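# Ticket 474: right hand finger stops short on the swing-lid task
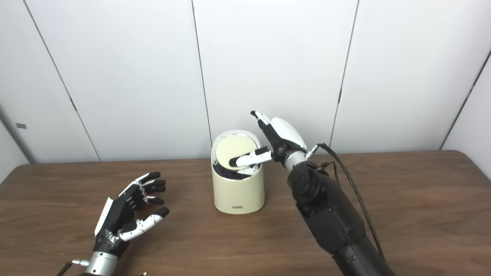
Aliyu

**Project:** Plesside student robotics club, tabletop chores
**Status:** open, but so close!

Symptom: the right hand gets to the bin fine, one finger goes onto the swing lid, the lid starts to tip, and then the finger controller (Rurix) throws a stall fault and the whole arm freezes. Left hand stays parked open on its side of the table and never complains.

**Tried so far**

- Swapped the right wrist cable for the spare. Same fault.
- Reseated the connector. Same fault, but it did click this time, so maybe it was never all the way in?
- Raised the stall limit to 600. This was the fun one! We got six clean pushes in a row before it tripped again.
- Read through the log from the long run, roughly 3,652 lines. Every fault lands when the fingertip is past the rim and the wrist is still turning.

So I think the wrist and finger are fighting each other. Next I want to finish the wrist turn first, then push.

**Need from Prutemholm bench crew:** please leave the bin where it is, the start pose is saved to that spot. And if you have the old March config, drop it in the shared folder, I'd love to compare the finger gains.

Rerunning at 4:30 with the new order.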